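Skellthorpe Noticeboard > Get Involved > Calls for Participants

24th October, by Shahab Tehrani

I'm looking for people who hang on to old clothes! I'm writing a little book about the stuff we can't throw out (my own closet is a disgrace) and I'd love to hear your stories. You don't need to sew or know a thing about fashion. We'd talk for 2 hours, at my place in Skellthorpe or over the phone, and I'll buy you lunch at Mesier afterward if you're local. Interviews run through April.
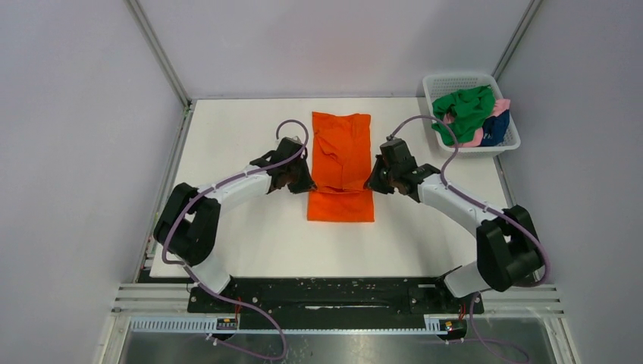

TEXTILES / PEOPLE WANTED

Bright orange, dull brown, creased to bits, I want to hear about it. So far 269 of you have written in, mostly about coats, so pants people, please speak up. Send a few lines to me or Rostam Ghasemi.

Contact | © Skellthorpe Noticeboard | Back to top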